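Skorkanum Job Seeker Guide
Section 4: Setting up your resume profile

Updated Nov 23, 2024

Read this before you start typing. Most support mail we get is from people who skipped it. Allow one sitting. Have your old resume open in another window, any format.

What you need
An account (section 2). Dates for your last few jobs, month and year. One email address you will still have next year. No photo needed, leave that box blank.

4.1 Import the old resume

1. Log in. Click Profile, then Import.
2. Pick your file. Word or PDF. Scans don't work, the text has to be selectable.
3. Wait for the green bar. Don't refresh.
4. Check every job title. The importer likes to grab the company name and put it in the title box.
5. Click Save Draft. Not Publish. Publish comes last.

Note: Columns and text boxes get scrambled. If your old resume has two columns, paste it in by hand, it's faster than fixing it.

CAUTION: Importing a second file overwrites the first. There is no undo. Save a copy under Drafts before you try again.

4.2 Write the summary

The box at the top. Limit is 475 characters, spaces included. The counter turns orange near the end and then just stops taking text.

1. Start with the job you want, in the words the posting uses.
2. Next, what you can do for that employer. Pick things you could talk about for five minutes if asked.
3. One result. A real one, with a number if you have it.
4. Stop. No hobbies here, they have there own box under Extras.

Leave out "hard working", "team player", "seeking a challenging position". Employers on the Honen and Suvesport boards see those lines all day.

Bad: Motivated professional looking for new opportunities.
Better: Warehouse lead, day or night shift. Trained new hires, ran the loading schedule, cut late trucks by half in one season.

Note: You can keep up to 4 summaries and switch between them. Name them after the type of job. "Summary new new FINAL" is no help in September when you come back to it.

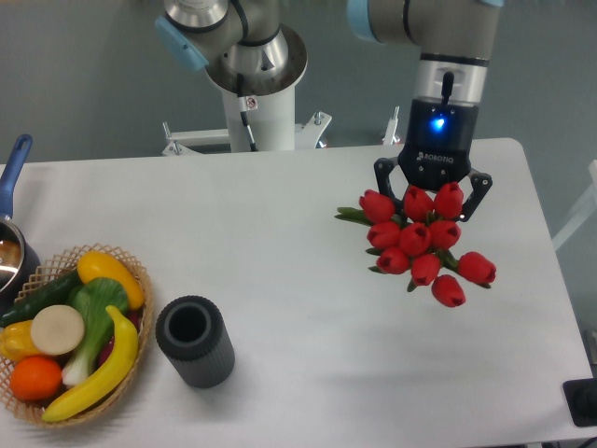 Red tulips, artificial.
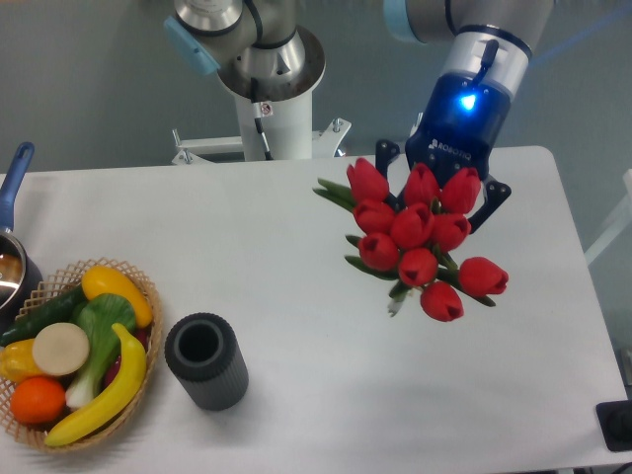 Reader comment on 4.2: I kept two summaries, one for office jobs and one for retail, and the retail one went out with an office application. Please tell people the last one you edited is the one that gets sent, whatever is showing on the screen. I only found out when I opened my own sent copy.

Correct. Open the one you want, click Edit, click Save, then apply. A fix is on the list, no date yet.

4.3 Work history

1. Newest job first. The arrows on the left move an entry up or down.
2. Month and year for start and end. If you're still there, tick Current and leave the end date empty.
3. Three to five lines per job. Start each with a verb. Past tense for old jobs.
4. Gaps: use the Break entry type. Say what it was in a few words (family, study, illness, travel) or say nothing. Either is ok.
5. Jobs older than 730 days show collapsed. The employer has to click to open them, so put your strongest line first.

CAUTION: Do not change dates to cover a gap. Some employers check, and an offer can be pulled over it.

4.4 Preview and publish

1. Click Preview. Read it out loud once, all of it.
2. Check phone and email. Then check them agian.
3. Set visibility. Public, Employers Only or Hidden. If your current boss uses the boards, choose Hidden and send the link yourself.
4. Click Publish. Changes take a few minutes to show.

If you get Error 119, one of your date boxes has letters in it. Usually "Present" carried over from the import. Delete it, tick Current, save, publish again.

Accented names (Hoàng and so on) display fine on the page but may come out wrong in the plain text download. Open the download and correct it before attaching it to anything.

Cover letters are in section 5.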